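Dulo two-arm bench cell: three months in
Reviewed by Khrystyna-Mariia Demchenko

Our shop packs parts kits for Leclerc, and in March management leased a Dulo cell to take over the sorting and tray loading. The sales sheet promised 200 kits a shift. We have had one shift that reached 135, and a fitter stood beside it the whole time.

Setup took 24 working days. Bistel, who handle the installs, were polite and answered the phone, but the manual reads as though it was written for a different machine.
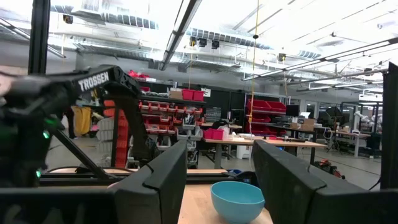 What I care about is who does the work now. We were told the cell would free people up for "higher-value tasks", and so far that has meant standing near it, clearing jams and re-teaching grips. It does all right with something plain and rigid, like the light blue plastic bowl between the fingers, on a clear bit of tabletop. Give it a bag of washers and you'll want a person back. The red bins on the shelving are still picked by hand, same as before, only by fewer hands.

Dokia, our lead packer, says her wrists are better for it, and I believe her. She also spends nearly 3 hours a shift logging faults, with no change to her pay or her title.

The stop button is easy to reach and the arms are quieter than I expected. I'd still wait for the next version, and I'd get the staffing plan in writing before signing a lease.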